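Clidport 约会应用两个月使用评测:筛选、隐私与消息机制

2/19/23 作者:Yulan Kong 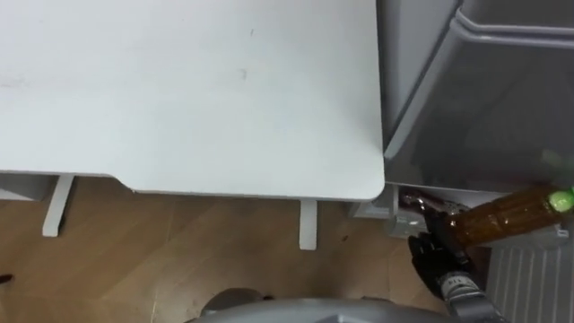 白色桌面一角。

Clidport 是一款以长期关系为定位的约会应用,支持手机端和网页端。本文基于4.2之前的旧版界面和目前的新版界面写成,测试从去年 December 开始,使用两个账号:一个免费,一个付费。两个账号的年龄区间、所在城市和关系意向填写一致,照片不同。对照产品是 Kanach 和 Mersha,这两款我此前各用过一段时间,只在涉及具体差异时提及。

注册与资料

注册需要手机号,邮箱为可选项。验证码到达正常,未出现重复发送。资料分为必填和选填两部分,必填项包括昵称、出生年份、性别认同、寻找对象和所在地区。性别认同与寻找对象是两个独立字段,均可多选,修改后即时生效。Kanach 把这两项合并在一个下拉菜单里,修改还需要人工审核,使用上差别明显。

选填部分的问题偏多,包括作息、宗教、饮酒、语言能力、是否接受异地等。每一项可单独设置为“公开”“仅匹配后可见”或“不显示”。默认值一律为公开,这一点不理想。注册流程中没有提示用户检查默认值,需要自行进入“设置—资料可见性”逐项修改,没有批量操作。

语言字段对跨国居住的用户较有用。可以填写母语和日常使用语言,并标注熟练程度,对方的卡片上会显示双方共有的语言。我在测试中把第二语言从“流利”改为“基础”,推荐列表随后有变化,可见该字段参与排序,但权重没有公开说明。

筛选与推荐

免费账号可用的筛选条件为年龄、距离、性别认同和关系意向。付费账号增加语言、作息、是否有子女、最近活跃时间。距离筛选的最小单位偏大,在市中心意义有限。

两个账号合计浏览资料卡2,708张,由我用表格逐条登记。登记内容只有三项:是否符合已设条件、资料是否完整、是否重复出现。免费账号的结果中,超出距离条件的卡片不少,且没有标注。客服的解释是附近用户不足时系统自动放宽范围。Mersha 也有类似处理,但会在卡片上方给出提示,并允许关闭。Clidport 的关闭选项只对付费账号开放。

重复出现的问题集中在已经划掉的资料上。划掉的人隔几天后会回到列表,如果对方更换了头像,间隔更短。想彻底排除只能使用“屏蔽”。屏蔽后未再出现。

“意向匹配度”以百分比显示在卡片右下角。我对比了若干高分和低分的资料,分数与选填问题的答案重合程度基本一致,与聊天是否顺利看不出关系。可以把它当作问卷重合率来看,不必赋予更多含义。

消息机制

双方互相喜欢后才能发消息。首条消息限制字数,对方回复后限制解除。首条消息不支持图片和链接,对减少广告账号有一定作用。

未回复的匹配保留约4周,到期后从列表移除,聊天记录同步删除,无法恢复。到期前只有一次应用内提醒,关闭通知的用户会错过。建议需要保留的对话提前导出,导出入口在对话页右上角菜单内,格式为纯文本,不含时间戳。

已读状态默认关闭,需双方同时开启才显示。这个设计合理。正在输入的提示则无法关闭,网页端和手机端都一样。

语音通话功能可用,连接稳定,音质一般。视频通话在网页端有延迟,手机端较轻。通话不需要交换手机号。

隐私与安全

位置信息有“精确”和“模糊”两档。模糊档只显示城区名,不显示公里数。切换到模糊档后,对方那里已有的公里数要隔一段时间才会消失,这段时间内旧数据仍然可见。担心被熟人发现的用户,应在首次登录时就选模糊档。

通讯录屏蔽需要上传联系人号码。隐私条款称比对后即删除,本文无法验证。也可以手动输入号码,逐个添加,效率低,但不需要授权通讯录,我用的是这种方式。

举报流程为三步,可附截图。测试期间我提交了2次举报,均为疑似冒用照片的账号。一次当天处理,另一次隔周才收到回复,内容是模板文字,没有说明处理结果。

删除账号的入口较深,位于“帮助—账户—其他”。提交后有冷静期,期间登录会自动取消删除。付费订阅不会随账号删除而终止,需另行在应用商店取消,这一点在删除页面以小字注明。

付费部分

付费功能中,有实际价值的是关闭自动放宽范围和语言筛选。“谁喜欢了我”列表可用,但排序方式不能调整。“加速曝光”单独收费,我购买过一次,收到的喜欢数量有增加,其中相当一部分不在我设定的年龄区间内。不建议购买。

配套的 Koltberg 照片检查工具可检测光线和清晰度,给出的建议较笼统,例如“提高亮度”。免费账号也可使用,有无影响不大。

结论

适合:重视资料字段细分、需要按语言筛选、不急于线下见面的用户。
不适合:居住在小城市且不打算付费的用户;经常关闭通知的用户。

主要扣分项为资料默认公开、放宽范围不提示、匹配到期即删除记录。如果后续版本修改可见性默认值,我会更新这一节。付费账号将在本期到期后停用,免费账号继续保留。

分享 2 | 评论 0

联系编辑部 | 版权所有,转载请注明作者 | 返回顶部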